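Cuaderno de taller - sala de preparación
28 abr 2021
Anota: N. Barbieri

Orden de la mesa rosa y del rincón del armario naranja. Pendiente desde el cierre del lote Wusach. Objetivo: dejar la mesa en condiciones de recibir el material de Lombardi sin mezclar embalajes.

Estado de partida: cables negros colgando hasta el tablero, un vaso de plástico transparente con un enchufe blanco dentro, papel de limpieza usado. Delante del armario naranja, el armario gris; al lado de este, el recipiente azul y una caja de cartón. Los avisos de la pared azul no se tocan.

Criterio acordado con Penrose: primero los residuos, luego lo eléctrico, al final las cajas. El papel arrugado va a la bolsa general; si tiene disolvente, al bidón con tapa.
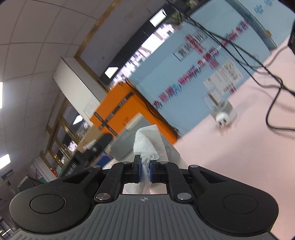

El enchufe se queda en el vaso hasta que aparezca el aparato al que corresponde. Probado en el cargador Nillum: no encaja. Probado en la balanza: tampoco. Etiquetar el vaso con la fecha y no guardarlo en cajones.

Cables: el mazo se sujeta con brida a 80 cm del tablero. No cortar nada, no hay esquema de ese tramo. Pedir a Fareck bridas reutilizables, las de nailon se acaban rompiendo cada vez que alguien añade una línea.

Cajas. Norma para esta tanda:
- Los cartones azul claro marcados 套装勿拆 (juego completo, no separar) se almacenan cerrados. No se retira la cinta para comprobar el contenido; vale el albarán.
- Las cajas de color naranja, en vertical y con el texto hacia fuera si cabe.
- Nada encima de una caja con la esquina tocada.

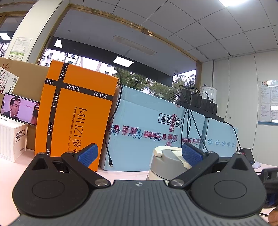
Caja naranja MIUZI, con la esquina superior derecha algo arrugada, y cartones azul claro a su derecha.

Registro: albaranes 1110 y 1182, ambos archivados en la carpeta de entradas. El 1182 venía sin firma; Darren lo reclama.

Medida del hueco útil bajo la ventana: 90 cm de ancho. Insuficiente para poner los cartones en fila junto con el material de Lombardi - habrá que apilar o mover el armario gris. Prefiero mover el armario, aunque obliga a vaciarlo antes.

Pendiente:
- Localizar el aparato del enchufe.
- Bolsas nuevas para papel.
- Confirmar con Darren si los juegos salen en abril o se quedan.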